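A Place for the Keys

By Tsion Kumsa

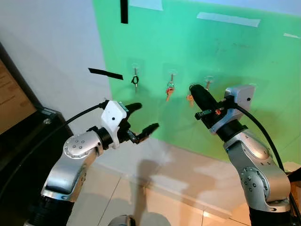
Three small hooks are enough

I have read many articles about how to make the entrance of a home beautiful. They recommend a bench, a mirror, a bowl from a market. My opinion is more modest. A home needs adhesive hooks on the wall, and it needs them before it needs the bench.

For years I kept my keys in a bowl. A bowl accepts everything, and this is its problem. Coins came, then receipts, then a battery which maybe was good and maybe was dead. When I moved to Pemdale in June, I searched for my keys 17 minutes on the first morning and missed the bus. The same evening I bought hooks.

A hook is strict. It holds one bunch of keys, and if the keys are missing you see it from the door. I like also the clear plastic kind, with the little metal pin, because it does not ask for attention. Put it on a bright green panel or on a white wall, it is equally quiet.

My sister says that adhesive hooks look temporary, like something in a student room. I agree with her, and I do not mind. We rent. A drilled hole must be discussed with the landlord, and a sticky hook must be discussed only with the paint. (Do clean the wall first. I lost one hook by being lazy.)

There is also the question of straight lines. Some people will measure with a level. I say hang them a little crooked and go to work — the keys do not complain. What matters more is height. My son is seven, and a hook he cannot reach is a hook that he will not use.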